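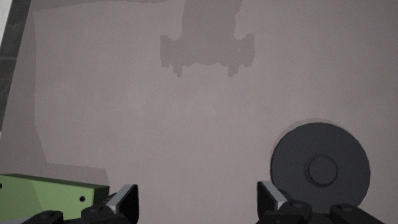
I spent most of last winter trying to have less stuff on my walls, and I have to tell you, it was harder than quitting sugar.

It started when my friend Jaxon Caron moved out of his apartment on Arsenault Street and into a place half the size. He'd been there 20 years. I went over one Saturday with a roll of packing tape and a bag of bagels, thinking we'd be done by lunch (ha!), and we were still peeling posters off the hallway when it got dark. Concert flyers, postcards, a calendar from a tire shop that closed before either of us could drive. Every single one came with a story, and I wanted to hear all of them, so really the slow pace was my fault.

Then the hallway was bare. Jaxon stood at one end with a bagel in his hand and said, "Huh. It's a nice hallway."

I thought about that all the way home. My living room at the time had four shelves, a gallery wall, a mirror I'd never liked and a big woven thing my aunt brought back from a trip. I took down the mirror that night. The woven thing went the next morning, with some guilt – I told my aunt it was being cleaned, and in fairness I did vacuum it.

Paint was next. I went to Hilisell, the hardware place by the train station, and asked for gray. The man at the counter handed me a fan of sample strips as thick as a sandwich. Warm grays, green grays, one that was basically lavender in a business suit. I taped up four of them and changed my mind every time the sun moved. At breakfast my favorite looked pink. By dinner it was the color of a wet sidewalk, which I liked even better, so that's the one I bought.

My sister thinks the room looks like a dentist's office. She may have a point! She also has 1000 fridge magnets, by her own count, so we've agreed to disagree.

What I didn't expect was how much I'd look at the light. In May the late afternoon sun comes in low and throws the shape of the window frame across the wall, and it slides along until it reaches the door and disappears. I've eaten a lot of crackers watching that.

One shelf did go back up, I'll admit. It has the tire shop calendar on it. Jaxon didn't have room.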